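# Getting our halls of residence onto one shared noticeboard

Kirsty Aitken and Venkatesh Bhat, 14 Dec 2021

When we first moved into Badine House in September, the thing that struck both of us was how hard it was to find out what was going on. There were posters by the lift, a group chat that half the building had muted, and a very kind lady at reception who knew everything but went home at teatime. We thought it would make a lovely project to see whether one shared noticeboard page, which we called Cilier, could bring it all together.

We started by asking people what they wanted to know. Josphat Kinyua helped us write the questions, and he was quite right to make us take out the long ones! Laundry times came up again and again, and so did lost keys, spare food and who was making all that noise on the top floor. Hardly anyone asked for the official news we had spent our first fortnight planning for. 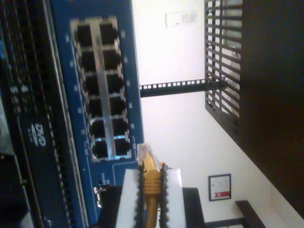

The four of us who wrote the posts (Ewan Gunn and Josphat joined in after reading week) soon found that tone mattered a great deal. A notice that said "Residents must remove washing promptly" got grumbles, while "Your socks are getting lonely" got a clear machine by supper. By the end of term the page had been opened 1464 times, though we do suspect Ewan of a fair few of those.

We would have liked to reach the postgraduates in the annexe, who mostly keep different hours and never saw our leaflets. Two of them wrote to us in the last week asking to be added, and Venkatesh has promised to pop round with the link after the holidays.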